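I got to Wolfram Heitmann's workroom at four in the afternoon in February, which is a silly time to visit anyone who works with white things. The light was already going. He didn't seem bothered, put the kettle on and cleared me a stool by moving a stack of post onto another stack of post.

Wolfram tidies other people's workrooms for a living (his little firm is called Lidesent, and no, he won't explain the name). I'd come to ask how he keeps his own, and the short answer is that he's still working on it!

"I had 74 boxes when I moved in," he told me. "I labelled every one of them. Then I put the boxes where I couldn't read the labels."

He laughs a lot, mostly at himself. The shelves came out of the old Kramer shop when it closed, and he paid a neighbour in cake to help him carry them up the stairs. He'd meant to paint them. That was 13 months ago.

I wanted to know what he does first when he walks into somebody's mess, and I was expecting something about bins or sorting into piles. He shook his head.

"I sit down. Wherever they sit, I sit. Then I put my hand out and see what I can reach, and it's always the wrong stuff. One woman had a fondue set by her elbow. She was a bookbinder."

So the things you use every day go within arm's length, and the rest can go up, or back, or out of the door. He's fairly strict about that last one. A job he did for a pottery called Jellisska ended with 43 bags going down the stairs, and he still sounds pleased about it.

Did they miss any of it?

"One jug. They rang me about the jug for weeks."

We talked for a bit about lamps, which he has opinions on. He hates one big light in the middle of the ceiling and would much sooner have a couple of small ones low down near the shelves, even if it leaves the floor dim. I said I'd never find anything I dropped. He said I should drop less.

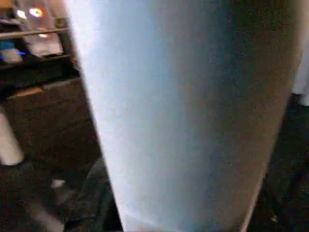 "And white things at the front," he went on, "because you can find those when it's getting dark. I don't care if it looks odd. Tall white thing, short white thing, done. My mother kept her kitchen like that and she could make soup with the lights off."

I asked whether he'd ever bought one of those fancy storage systems. He had, once, from Idisum, and it cost him 1,645 euros with the delivery. He used two of the drawers. The rest went to his sister, who keeps wool in them and won't give them back.

It was properly dark by the time we finished the tea. I asked if he had any plans for the room this year and he looked along the shelves for quite a while before he answered.

"Paint," he said. "Maybe in spring. Do you want a box?"

I took two.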